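Ticket 3068: Arm cell at Plundeck stops and waits during tray work
Status: Open, waiting on second shift feedback
Site: Plundeck, small parts bench
Product: Solleria cell software
Opened: 22 July 2019
Opened by: Ivar Wallin, bench lead
Priority: Normal (but please read the whole thing!)

What is happening

Hello again to everyone on the Solleria desk, and thank you for being so patient with us back in May when we were getting the cell settled in. You were all very kind on the phone and I still owe somebody a coffee.

The trouble now is smaller but it is getting on people's nerves. The cell is meant to pick up a tagged block, carry it over to the tray and set it down. Most of the time it does. Every so often it pauses over the table, holds still, and puts up "Target pose uncertain, operator confirm" on the panel. Whoever is closest walks over, looks, presses Confirm, and off it goes again. No crash, no alarm, nothing dropped that I know of. It is only the waiting.

It may not sound like much of a ticket. But before the cell came in, two of us sat at that bench loading trays by hand, and you could chat and keep an eye on the packing side while you did it. Now the same two people are at packing full time, with their backs to the cell, and the agreement when we moved the benches was that they could leave it alone between tray changes. When it stops and waits, one of them has to take off gloves, come all the way around, press one button and go back. Do that through a whole shift and you start to feel you work for the machine! That is how it was put to me at lunch, with a laugh, but I don't think it was entirely a joke.

What we have tried

1. Restarted the cell software from the panel. Fine for a while, then the same message.
2. Wiped the printed markers on the board with a dry cloth, and then the tags on the blocks.
3. Checked that the board sits flat. It does, as far as I can tell with a steel rule.
4. Ran the camera check from the Solleria menu. It passed every time.
5. Swapped the tray for the spare. No difference, so we swapped back.

I also turned the confirm level down a notch, then got cold feet and turned it up again, because I didn't want it setting things down in the wrong place on my say-so. It is at the level you left us with.

The desk asked for pictures of the bench with the arm, the board and the tray in view.

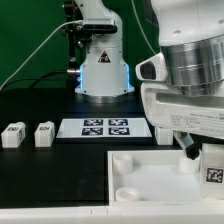
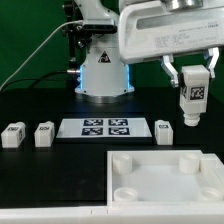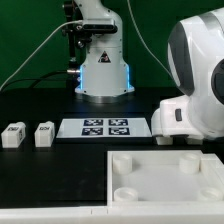 The other thing I should mention is the lights. In the mornings we get sun through the high windows on the loading side, and the message does seem to come more often before the first break. I say "seem" because I haven't kept a proper tally and would hate to send you off chasing the weather. The afternoon crew get it too, only they grumble less, or they grumble to somebody else.

Panel log, copied by hand, so forgive any slips:

Job 2116 started
Board found
Block found
Target pose uncertain, operator confirm
Operator confirmed
Place done
Job 2116 continued

It looks much the same each time. If there is a fuller log somewhere in the menus, tell me where and I will gladly dig it out.

Reply from Solleria desk

Hi Ivar, thanks for such a thorough write-up. Restarting clears the stored board position, so an improvement that fades afterward is useful to know about. Could you open Settings, then Vision, and read us the value next to "Board refresh"? Please leave the confirm level where it is. You were right to put it back.

The full log is under Service, Export. A memory stick in the panel will do.

Reply from Ivar Wallin

Board refresh says 3,000. I have no idea if that is a lot! Log is exported and attached.

Reply from Solleria desk

It's much longer than we would want with daylight on the bench. Please set it to 49 and save, then run a normal morning. We would also like to know how often people have to walk over, before and after, so if the crew are willing, a pencil mark on a sheet each time would help us a great deal. On our side, we are looking at whether the confirm request could also appear on the packing station screen, so that no one has to leave their seat just to find out what it wants.

Reply from Ivar Wallin

Changed and saved. The sheet is taped up next to the panel with a pencil on a string, and both shifts know what it is for. I told them about the packing screen idea as well and it went down very well indeed, although one question came straight back: would they be expected to confirm without going to look? I said I would ask. My own feeling is that they should still be able to see the tray before they press anything, and they would like that settled before anything new shows up on their screen.

Please keep the ticket open for now. I'll send the sheet over when both shifts have filled in their part.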